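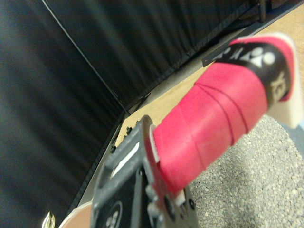

Asked by Thulani Zwane, 9 Aug 2022
Filed under: Supplemental restraints, warning lights

Airbag light stays on after seat removal, code cleared but returns

Car is a Beltitz hatch, second owner. I took the driver's seat out to get at a wet patch under the carpet and unplugged the yellow connector beneath it. Ignition was off but I left the battery connected, and at some point I must have turned the key to wind the windows up. The airbag light has been on since.

Seat is back in and the connector is clicked home. I have a Plamis scan tool which reads the SRS module. It shows one code, driver side airbag circuit, resistance high. I can clear it, the light goes out for two or three starts, then it comes back. Moving the seat forward seems to bring it on sooner.

Is this the module, the side airbag in the seat or just the plug? A wrecker near me has the whole seat for $21 more than a new harness, so I'm tempted.

2 answers

Lindiwe Jacobs
Almost certainly the plug. The circuit is low resistance, so a small amount of corrosion or a terminal pushed back in the housing is enough to set a high resistance code. You mention water under the carpet, and the connector sits at floor level on these.

Order of work:
Ignition off, negative battery lead off, then wait at least as long as the workshop manual says before touching anything yellow.
Separate the connector and look at both halves under a good light. You want clean terminals, all at the same height.
Check the secondary lock. It can sit half engaged while the main body feels latched.
Look along the harness where it is clipped to the seat frame. If a clip was missed on refitting, the loom pulls tight when the seat travels forward, and that matches what you describe.

Do not put a multimeter across the airbag side. The test current from some meters can fire the unit. A shop will use a dummy load in place of the airbag, and if the code goes away with the load fitted, the fault is in the seat.

I would not buy the wrecker's seat. You have no history on the airbag in it, and some states and insurers don't accept used SRS parts. Check yours. If the terminals are green, have that section of harness replaced.

Until it is fixed, assume the side airbag won't deploy. On many modules a stored fault may disable more than the one circuit.

Thandeka Mtshali
Had the same light on mine at 2,000 km after the seat was retrimmed. Dealer reset it, no charge. Might be worth a call. Mine was a Magagula though, so could be different.

Comment from Thulani Zwane
Clip was missing at the rear of the seat rail and one terminal was sitting low. Booked in at Bammont to have the terminal done properly. Will update.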